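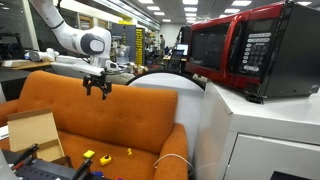
What does it take to show a robot arm how to pick something up off a couch?
A person drives the arm through the whole job, start to finish, over and over, and the recordings become what the arm learns from. Our target for the small-objects task is 907 good runs.

I get asked that a lot, so a few posts on how it goes.

Each run starts with the arm parked above the cushion and the fingers open. The operator brings it down, closes on the object, lifts, carries it to the box, lets go. Then back to park. If you skip the park at the end, the run doesn't count.

We have two ways to drive. One is holding the arm and moving it by hand. The other is remote control from a small leader arm on the desk. Hand guiding is easier to learn. Remote is what we keep for training, as there are no hands near the gripper in the recording.

A couch is harder than a table. The cushion gives when the fingers touch it, so the height you stopped at last time is wrong this time. New operators push too deep. I tell them to come down slowly for the last inch and look at the fabric – if it dents, back off.

The cubes and pegs came first. Simple shapes, and you can grab them from almost any side. Vega Peñalver did most of those runs in April and her motions are still the smoothest we have.

Then we moved on to things people leave lying around.
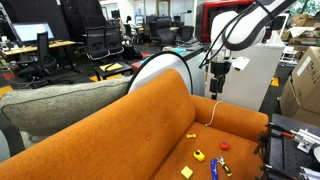

Encarnación Benítez wrote back to ask why we don't just throw out every run where the operator misses the first grab. We used to. Now we keep a miss if the operator recovers cleanly, and mark it. An arm that has only been shown perfect grabs has no idea what to do after a bad one.

Wrenches are slow. You have to turn the wrist to line up with the handle before going down, and people want to do both at once. Turn first, then drop.

A session is 19 runs per operator, then a break. Past that, hands get sloppy and you can see it in the paths.

Sponge tip: close halfway, wait, then close the rest. It holds better on the lift.

Next up is the same task from a different starting pose. I'll post once we have enough runs to train on.

Last updated: 4:40 p.m.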